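# Notes – "Candid, my foot" – Thursday slot, media literacy evening

Start without the title slide. Ask for hands: who has clicked on a beach photo of a famous person in the last month? Put my own hand up. Wait for the laugh, then move on.

First point. A paparazzi picture is sold to us as stolen. Sometimes it is. Often I don't believe it, and I want to spend the next while saying why.

Take the Sidmont beach set. An actress with a film out in April goes for a swim. There are 331 pictures of the swim. She is squinting in none of them. I have looked at every one, which tells you what my evenings are like. The hair is dry in the first and artfully damp in the last. The swimsuit is by Sestex, and the Sestex name turns up in the second paragraph of the write-up, with a link.

(Slow down here. Read the write-up aloud, flat voice, no funny accent. Stress "flaunted" and "stepped out.")

Ask the room what she did. She went to the beach. Everything else is the verb.

- "Flaunted" = wore
- "Showed off" = had
- "Put on a display" = walked
- "Sent fans wild" = 4 comments, one of them from a man selling sunglasses

Careful with tone. The joke is on the copy and the people who order it. If anybody laughs at the actress, wait it out and go on.

Second point, the money. A picture agency sells the set, the site sells ads around it, the swimwear label sells out of the red one. I can't prove the label phoned the photographer. I can say that when the same photographer finds the same label on three beaches in a row, I stop calling it luck.
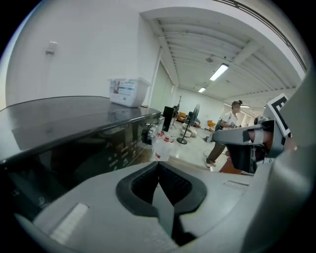
Manju Solanki disagreed with me on this when I tried the talk out. She said I was giving the publicists too much credit, that half of them couldn't arrange a sandwich, and that plenty of these women are followed to the water whether they like it or not. She also said that if I stand up and tell people it's all staged, I've handed the pushy photographers a free pass.

Fair. Say so out loud, and use her name, she's fine with it. My answer is that both kinds exist and the caption reads exactly the same for each. That ought to bother us more than it does.

Third point, the "body that made her famous." Nearly every piece has this line. Check it and you usually find a job: a commercial, a soap, years of small parts. Harasym did a profile last year that ran to 2000 words, and her acting got one sentence. Her stomach got a paragraph. Don't read the paragraph. Read the sentence, twice.

Cut here if we're running behind. Otherwise, Ciltora.

Ciltora is the gossip app that says it only runs "approved" pictures. Approved by whom? I wrote and asked. The reply thanked me for being part of the family. I wrote again. Narendra Mishra got a longer answer than I did, 600 words, and we went through it together looking for a name or a rule. Didn't find either. Maybe there is a policy – I'd be glad to see it.

Questions I expect:

"Isn't it harmless?" For me, mostly. Ask whoever is in the picture.

"Don't they need the attention?" Some do. Needing it doesn't make the caption true.

"So do you still click?" Yes. Less than I did. Don't dress this up.

Water before questions. Leave the verb list on the screen while people talk.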